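**Household chore automation** is the use of general-purpose machines for domestic tasks that are usually done by hand, such as clearing tables, folding laundry and putting away groceries. The term normally excludes single-purpose appliances. As of the most recent surveys in the field, no general-purpose machine performs a full set of kitchen chores in an unmodified home without supervision.

## Task classes

Work on the subject commonly divides chores by the kind of contact involved. Wiping and sweeping call for steady pressure over a surface. Sorting and restocking call for picking single items out of a group, often from a container with walls. Folding involves material that changes shape when held.

Restocking a divided box is used as a test of the second class. Foil or paper packets overlap and slide, so a grasp aimed at one may lift two. Rigid pods are easier to locate but leave little room for fingertips beside a divider. A hinged lid adds a further step, and a raised lid limits approach from the rear.

## Demonstration with hand-held grippers

One method of teaching such tasks records a person doing them with a pair of hand-held grippers. The operator's arm motion and the opening of the jaws are logged together with video, and a control policy is trained on the result. The operator works under the same limits as the machine: two fingers per hand, with no separate thumb or palm.
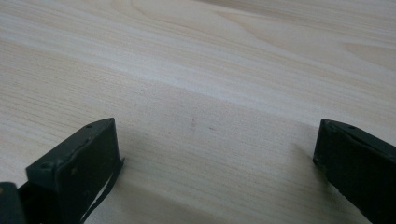
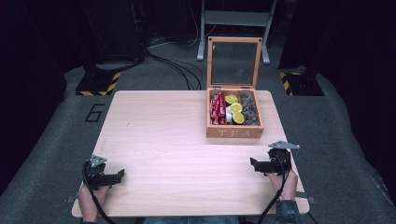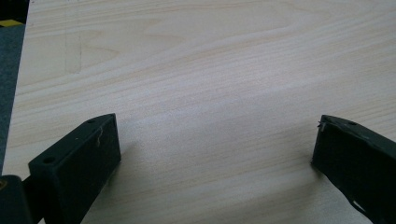

A policy trained this way can be moved to a robot arm fitted with matching fingers. The transfer is imperfect. Human operators reach at angles that many arms cannot, and they correct slips by feel, a signal that video does not record.

## Reported performance

The Davdale trials, led by Zewditu Beyene and Desta Workneh, ran 355 attempts at restocking a compartmented box. The machine completed 197 without help. Most failures occurred at the first grasp, with double picks the largest group. Attempts were stopped at 300 seconds.

Sarahí Figueroa's later review of shop-floor systems at Lavberg found higher completion rates for bin packing, where parts are uniform and fixtures hold the container in place. She cautioned against comparing the two settings directly.

## Limitations

Fingertip wear changes grip over time and is rarely reported. Lighting is a second factor: glare on a pale tabletop can hide the edge of a thin object. Cost remains high relative to hired labor for short tasks.

## See also

- Bimanual manipulation
- Bin picking
- Learning from demonstration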